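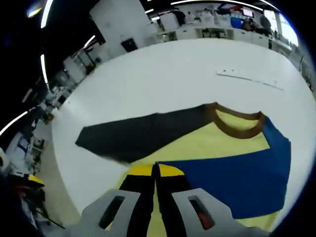

How often should I wash a sweater or a long-sleeved shirt that I wear over a T-shirt?

After four or five days of wearing, if it has no stain and no smell. With a T-shirt under it, the outer layer stays clean much longer than most people think.

I wrote this page for my tenants, who share one washing machine in the basement, and later other people asked me for it. I learned most of it from my aunt, Huguette Collet, who did laundry for a small hotel, and a part from my own mistakes.

Sorting
Sort by weight first and by color second. A pair of jeans in the same drum with thin knits will rub them and make small balls of fiber on the surface. If one piece has dark and light parts together, wash it cold with the light load, but only after you test it. Press a wet white cloth on the dark part for one minute. When color comes to the cloth, wash this piece alone.

Turning inside out
Everything with print goes inside out. Knits also. Close the zippers before, and empty the pockets. I once washed a paper bus ticket with black pants and I was picking white pieces from them until the next weekend.

How much detergent
Less than the cap says, if your water is soft. For a half load I use half of the first line. Too much soap stays in the fabric and makes towels stiff. I buy the Ditska liquid because the shop near me has it, but I used others and saw no big difference.

Collars and cuffs
Rub a little dish soap in the dirty line and leave it 12 minutes before the wash. Do not use a hard brush on ribbed collars, they become wide and do not come back. An old soft toothbrush is enough.

Drying
Shake each piece strongly two times when it comes out. Knits dry flat on a towel, shirts on a hanger with the top button closed. In August my balcony is so hot that a shirt needs only 60 minutes, and I take it inside before the sun makes the color weak.

Folding without a board
Lay the shirt face down, make it smooth with your hands from the middle to the sides. Bring one side to the center, put the sleeve straight down, then the same with the other side. Fold up from the bottom in three parts. Yhon Taipe from the second floor rolls his shirts, and they fit better in a narrow drawer, but mine get more lines this way.

Put the heavy sweaters at the bottom of the pile. Never hang them.

Last changed July 30, 2018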